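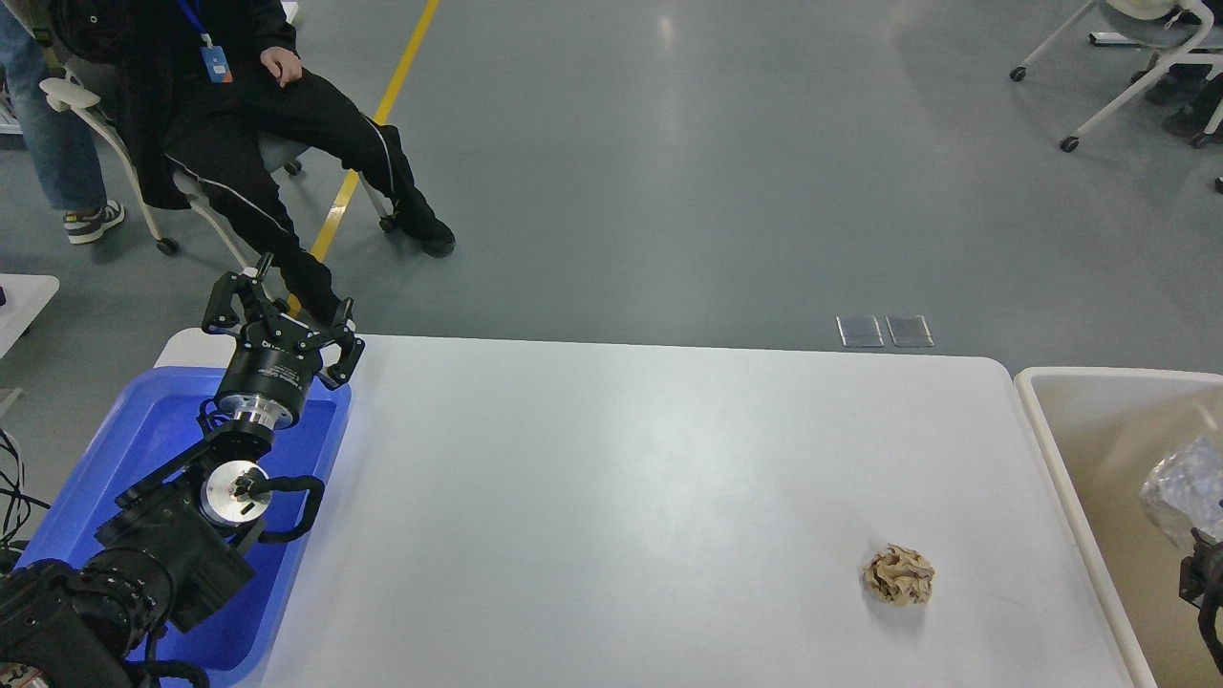 Budgeting for a two-arm workcell is the process of estimating what a pair of small robot arms will cost to buy, install and keep running. It covers the arms and grippers, along with the table, bins, cabling, floor space and staff hours needed to use them.

Purchase price

Arms are usually quoted singly, and grippers may be listed as a separate line. In the Risden planning guide, a spare gripper is priced at 618 dollars and a fitted worktable at 1632 dollars, both before shipping. Buyers comparing quotes check whether each one includes the controller, mounting hardware and cables.

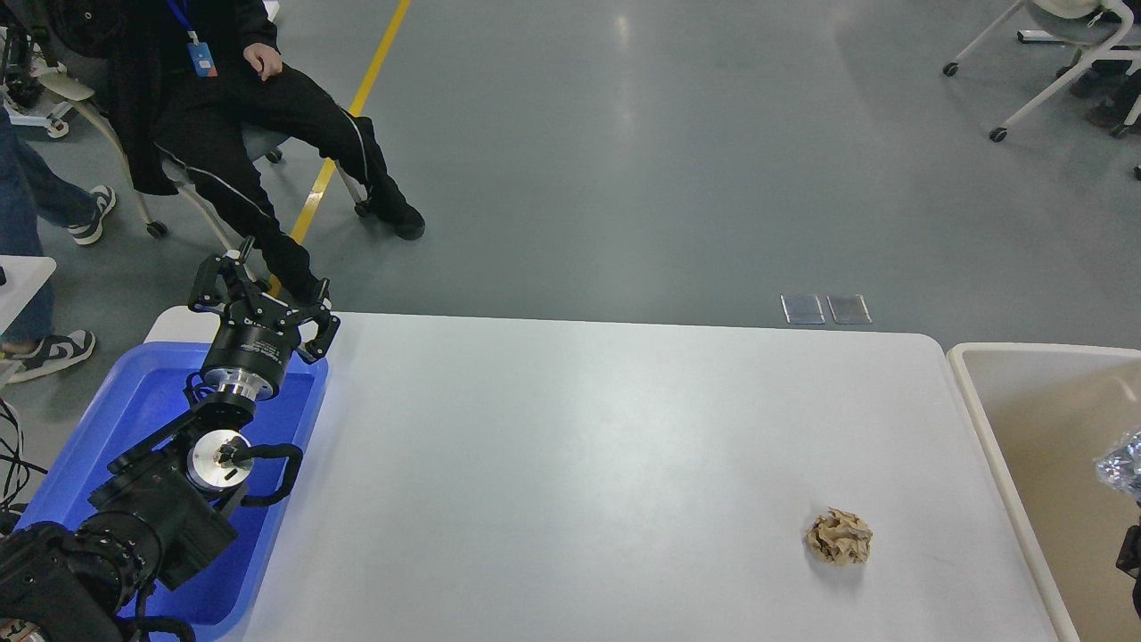
Freight and installation are often left out of first estimates. The Pedine workshop sets aside 1000 dollars per cell for both, and reviews the amount every May.

Running costs

Finger pads, cables and test materials are consumables. Awan, a supplier of refurbished arms, offers a service plan that begins after 1000 hours of use. Operator time is normally the largest yearly item. 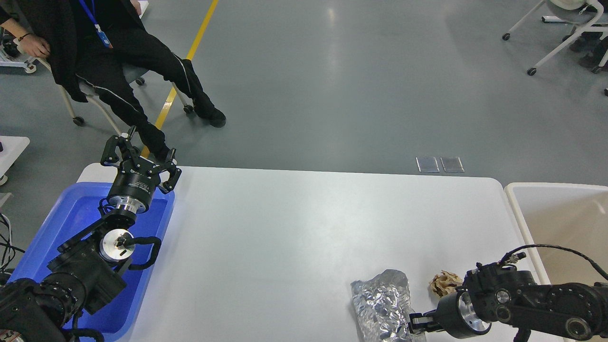 Where two arms are bought together, a single set of spare parts can serve both if the models match. Mixed pairs need separate stock and, in some cases, separate software licenses.

Test materials 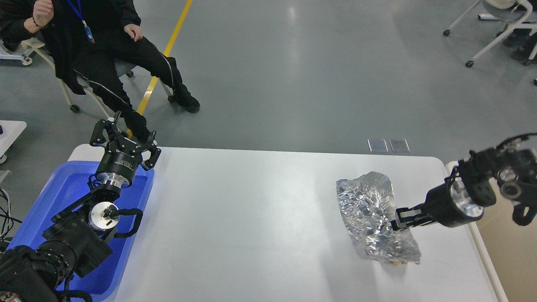
Materials for handling trials cost little and are rarely given their own budget line. Common household items are often enough. Crumpled aluminum foil, with a gripper's fingers against its right side, is one such item. The Drisel purchasing template lists foil and paper under general supplies.

See also: Equipment depreciation; Leasing; Workcell layout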